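Felt food

Felt food is food made out of felt, and if you've ever stepped on a fabric fried egg in the dark you already know more than most people who write these entries. The term covers play food for children, pincushions, ornaments, wall hangings, magnets and the flat, slightly fuzzy groceries that people like me pin up in the kitchen for no good reason. I keep the page for the Plitlow craft wiki and I've been sewing the stuff for 8 years, so expect opinions.

Types

I sort it two ways. Round work is stuffed and stands up by itself: strawberries, dumplings, doughnuts, anything you'd hand to a toddler at a pretend picnic. Flat work is one or two layers of felt cut to an outline, with the details added on top. (There is a third sort, the half-stuffed piece with a flat back, which the Kakon pattern booklets call "pillow style." I've never heard anybody say that out loud.)

Flat work gets less respect than it should. You lose the squeezing, sure, but you gain a lot of room for lettering and labels, and it stores in a folder! My whole flat pantry fits in one accordion file, and my round one takes up two shelves and a laundry hamper.

Materials

Wool felt cuts the cleanest and costs the most. Wool blend is what I use for nearly everything. Acrylic craft felt is cheap and comes in wonderful loud colors, but it pills, and the edges go hairy if small hands get hold of them. Some makers trim the fuzz with nail scissors. I leave it alone.

Stiffness matters more for flat work than for round. A tall, thin piece will flop at the narrow part unless you back it, so bottles, carrots and celery usually get a second layer or a bit of interfacing. I cut the interfacing a hair smaller than the felt so it doesn't peek out.

Thread is ordinary six-strand embroidery floss, 2 strands for lettering and 3 for outlines. Fabric markers are fine too. Purists on the Cirkow forum disagree with me about markers, and that thread ran to 269 replies before it was locked, so I'll just say that both methods exist.

Making a flat piece

Draw the outline on freezer paper, iron it to the felt, cut, peel. Do the label as a separate piece and finish all of its lettering before you attach it to anything, because once it's sewn down your needle has to fight through every layer. Whipstitch around the edge with matching thread, or glue it if it's only going on a wall.

Lettering is where everyone panics, me included. Pencil lines vanish into felt. I write the words on tissue paper, baste that on top, stitch through it and tear it away afterward — tweezers help with the insides of the A's and O's. Letters come out wobbly no matter what. I've come to love them that way, and the ones I worked hardest to straighten look the worst.

Care

Spot clean with cold water. Don't machine wash anything with marker on it. Wool pieces want a cedar block in the drawer with them, and red felt should be tested on a damp white rag before it goes anywhere near cream. I skipped that once and ended up with a pink milk carton, which my niece prefers to the original.

Condiments and packaged groceries

Packaged food is my favorite corner of the hobby, and the Tsai swap (a mail exchange I join every August) gives it a category of its own. A package has to be recognizable from across a room, so the outline does most of the work and the label does the rest. Ketchup is the classic test. You want a saturated tomato red, a narrow neck that widens into a round body, and a pale cap on top, and people will know it before they read a word. Then the Heinz keystone goes on with its dark green outline, the 1869 in small red numerals, and a little tomato with green curling up on both sides. The "57" belongs in its own circle up on the neck label, and it's fiddly at that size, so leave yourself more room than you think you need. Mustard is easier. Soy sauce I still haven't gotten right.

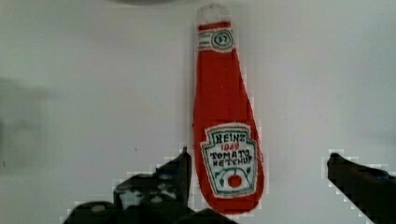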